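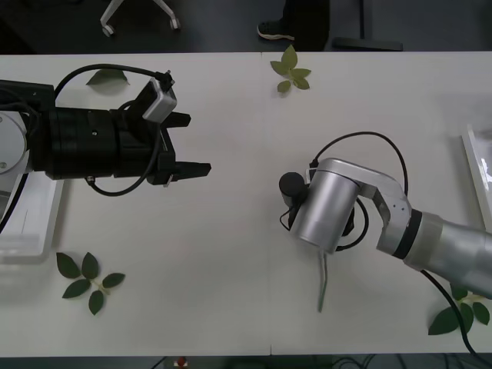
Konrad Brunner wrote in to ask why a robot arm needs looking after at all, when the whole point of buying one was supposed to be that it looks after the work. Fair question, Konrad. The people who sell robots don't talk about it much.

Home | Kids' Desk | How Stuff Works | Machines | Ask Us

Let's take a table with two arms, one on each side, and a job that sounds easy: pick up leaves and put them in a tray. You could do it with your eyes shut. For a robot it's a lot of fuss, and most of the fuss is done by people.

First, each arm has to be told where it is. That sounds silly, but an arm only knows how far its own joints have turned. It has no idea there's another arm across the table until somebody measures the gap and types it in. If the number is wrong by 15 millimetres, the fingers can close on air, or bump the table.

Next come the fingers. Two stiff black fingers that open and shut are called a parallel gripper, and they're good at blocks. Leaves are thin, floppy and flat on the table, so it's a hard test. The fingers have to come in very low without scraping. After plenty of scraping the tips wear down, and someone has to check them and put new ones on.

Then there's the small camera perched on the gripper. It looks where the fingers are pointing, so the robot can "see" what it's grabbing. Don't believe anyone who tells you it sees the way you do. Smear a bit of sunscreen on the lens and it may not find a leaf right under it. Wiping the lens is a real job, and a person does it with a soft cloth.

Now the cables, my favourite thing to grumble about. The camera's cable has to travel with the arm, so it's left in a big loose loop. Too tight and it pulls out when the wrist turns. Too loose and it snags on something. A cable that bends in the same spot 3,000 times can break inside while the outside still looks perfect. If a robot stops for no clear reason, wiggling the plug is a sensible place to start (with the power off, and by a grown-up who has been trained).

Will robots do all this for themselves one day? I've been hearing "soon" for about 25 years. Ask me again in July.

Try it at home: tape two rulers to your finger and thumb and pick up a leaf with the ends. Then try it with one eye closed.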